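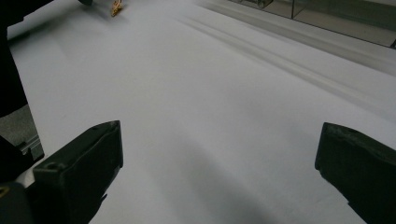

Table covering

A table covering is a sheet of cloth, paper or other flexible material laid over a table top. It may be used to protect the surface, to hide marks, to give a plain ground for work, or for decoration. Coverings meant for meals are usually called tablecloths, while those used in workshops, classrooms and studios are more often called table sheets, bench covers or simply covers. White is a common colour for both.

Materials

Cloth covers are made from cotton, linen, polyester or mixtures of these. Cotton is easily washed and lies flat once ironed, but it creases in storage and can shrink if washed hot. Linen is heavier and hangs well. Polyester dries quickly and holds fewer creases, though it may slide on a polished top unless something is put underneath it.

Paper covers are sold as flat sheets or on rolls. They are used once or a few times and then thrown away or recycled. Thin paper tears at the corners of the table, where it is folded down, and heavier paper is preferred where objects will be dragged or turned over on it. Banqueting paper has a pressed pattern which helps it lie flat. Lining paper, made for walls, is often used in its place.

Oilcloth and plastic-coated cotton fall between the two. They can be wiped down, but they reflect light more than plain cloth does and keep fold lines for a long time.

Sizes and fitting

The part of a cover which hangs below the edge of the table is called the drop. A dining cloth normally has a drop on all sides. Work covers are commonly cut with a short drop or none, so that sleeves and laps do not pull at the sheet. Where there is no drop, the cover is held with clips, low-tack tape or weights.

Paper from a roll is laid from one end of the table to the other and smoothed outwards from the middle. Two lengths may be laid side by side on a wide table, with the join overlapped and taped underneath. A join on the upper side can catch small items as they are moved.

Use as a working surface

A plain white cover makes small objects easier to find. Beads, screws, pins, scraps of wrapper and wire ties show up against it, and many craft workers lay one down before sorting or repairing. Dark and brightly coloured things stand out best. Clear, silver and white parts are harder to see, and a grey or pale blue sheet is sometimes used for these.

White covers are also used under lamps and near windows, as they throw light back on to the underside of an object and soften its shadow. Daylight on an overcast day gives the sheet a cool or bluish cast, and household bulbs tend to make it look yellow. People who match thread, paint or buttons often do so on white for this reason, moving the sheet to the window if necessary.

Cloth has some advantages over paper for sorting. Small round items roll less on it, and it makes less noise. Loose threads can snag on hooks and sharp ends, however, and fine grit is difficult to remove from the weave.

Care

Cloth covers are shaken outdoors before washing. Wax is scraped off when hard and the remainder lifted with a warm iron through brown paper. Ink and dye should be treated before the cloth is washed, as heat can set them. White cotton yellows when stored for long periods, particularly along the folds, and rolling it on a tube avoids the lines. Paper rolls are kept upright and dry, as damp edges turn wavy and will not lie flat afterwards.

Gorkham sheets

In the town of Gorkham, plain white covers were sold for many years by Tedwood, a household linen firm. Its catalogue listed two work sheets, the Arthur, in plain cotton, and the Clillidano, in a cotton and linen mixture with a narrow hem. Both were sold without a drop and came in packs of 8. The Clillidano was withdrawn in 2000. The Arthur stayed on sale under catalogue number 279 and was bought mainly by schools and sewing groups.

The sheets are described in a short history of the firm by Naheed Ansari, a local writer, published in May and reissued with corrections in June 2024. Ansari notes that the hem on the Clillidano was disliked by sewing groups, who found that pins collected against it, and that many buyers unpicked it at home.

See also

Bench mat
Drop cloth
Oilcloth
Place mat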